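Gripper and camera trials: your questions

Last updated March 10, 2018

Which grippers are you comparing?
Two. The Sorow has a pair of flat padded fingers. The Tula has three jointed ones and weighs more. Both fit the Bowen arm with the same adapter plate, and a swap takes roughly 60 seconds.

Which one should I book?
Book the Sorow for sheets, cards and anything thin. The Tula is better on round handles and soft items such as sponges and cloths. It still drops a folded cloth if the wrist turns too fast, so keep to the slow setting.

Can I use my own controller?
Yes, if it talks to the arm over a network cable. We tested the Steraveo controller in February and it now works with both grippers. Older handsets do not.

Where should the camera go?
At head height, looking down at the work. We tried it on the wrist first and the gripper hid most of what we wanted to see. Shiny surfaces are hard in either position, and glare can hide a seam or an edge. Turn off any lamp that points straight at the wall.

Why do you record people doing the job by hand?
We need something to compare the arm with. Covering a wall takes two hands doing different things, one holding and one pressing, and a single arm cannot copy that. We use the head view to decide which part of the job to try first.

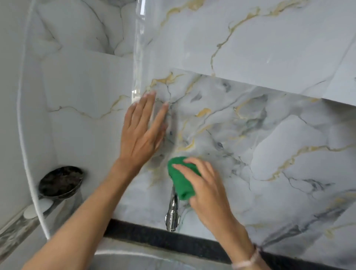 Head view: pressing marble-patterned film with a green sponge, left hand flat on the wall.

Can the arm do this yet?
No. It can hold a sponge against a flat board with even pressure. Corners and taps are not on the test list.

Who do I ask about a booking?
Nerys Gape keeps the list. Please give two days' notice.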